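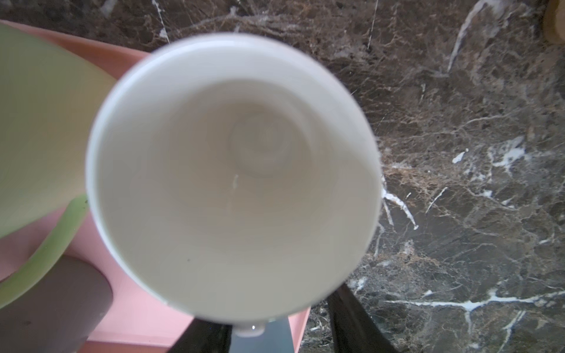
Filed under: Trade & Consumer

The woman who tests kettles for the Cinstead trading standards office asked me not to use her name, on the grounds that she still has to shop in the town.

Her latest headache is the Pleren, a six-cup model sold as "made in Ellery" by an importer called Hovano. The Ellery works stopped making kettles long ago. "They do still have a unit there," she says. "It's where the stickers go on."

Hovano brought in 2,000 of them in April and sold nearly all of them at £29 each. Her office bought 6, off the shelf and at full price, and four failed the earth test. One lost its handle on the way to the bench. "I did write that one down as a pass on the electrics," she says. "You have to be fair."

The firm's reply was that the kettles were "finished locally", a phrase she has come to admire. She asked what finishing involved and got a letter about heritage – two pages of it, with a drawing of a chimney.

Does she think people care where a kettle comes from? "They paid extra for it, so yes. The same thing without the sticker was nine pounds cheaper on the market."

Owners can take theirs back to the shop for a refund. So far 100 have. She puts the low figure down to the recall notice, which Hovano placed on its own website under "Our Story".

A hearing is listed for Thursday. The firm has asked for more time to find its paperwork, and she has asked which country it is looking in.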